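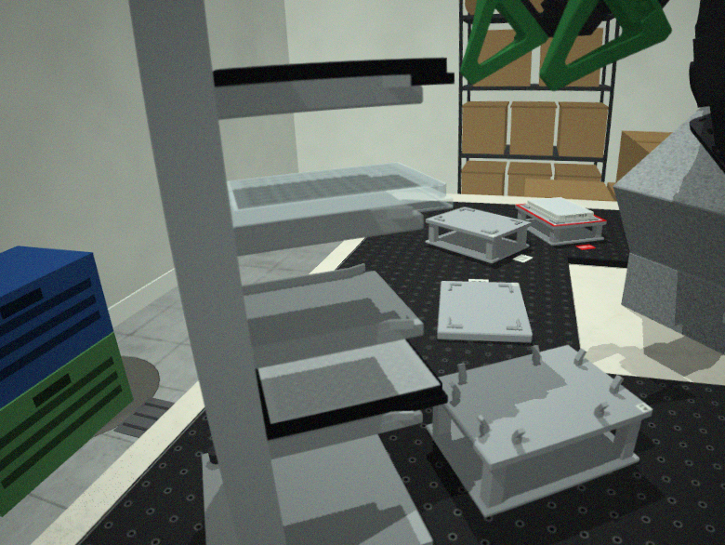 Rack side of the Tendow cell, sim view. Trays still to go.

Wednesday, late, tea gone cold

Whole day on the Citatis handling rules. They want the sim cell to follow the same rules as the floor, no shortcuts, and I agree with that more than I did in the spring. Draft is 1595 words now. Was supposed to be one page.

Stuck on labels again. Rule 7 says every tray position gets a tag on the mat next to it, never on the tray. Fine. But next to it where? I wrote "at a corner, readable from the operator side" and then looked at our own layout and the tags are all over. Some at a corner, some along an edge. So either the rule loosens or we move tags. I vote move tags. Paretard will say loosen.

Red border thing — red rim, red label, always the pair. Wrote that down as a must. What red MEANS is still not in the document anywhere!! Whitelaw's old sheet says hold for inspection, ours says do not stack. Can't be both. Asked for a ruling, no answer by five.

Also put in the approach rule: fingers stop above the fixture, pause, then down. I had the pause at 20 frames, changed it to 52, now I think 52 is silly. Leave it til morning.
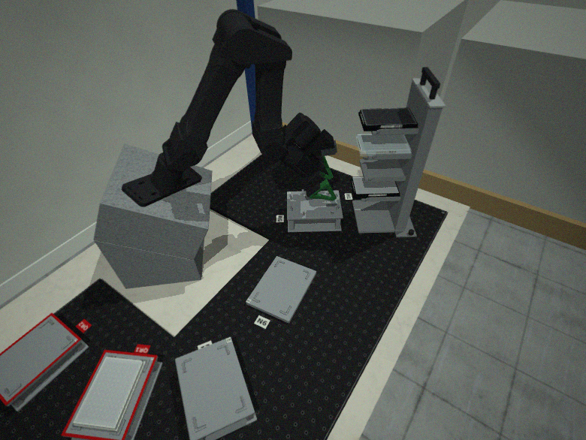

Thursday list, before the call

Red: get one meaning, in writing
Tag position: measure N6 first, it's the plain tray with corner brackets, then copy that offset to the rest
Rack: add a line on loading order, top down or bottom up, pick one
Gripper height over fixture, needs a number and not "just above"
Fix "recieve" in section 2, have seen it three times and walked past it
Run 1013 has no note on which draft it was done under. Add a draft number to the run log, shoud have been there from day one

Call is at 9:30. Print nothing til red is settled. Bed.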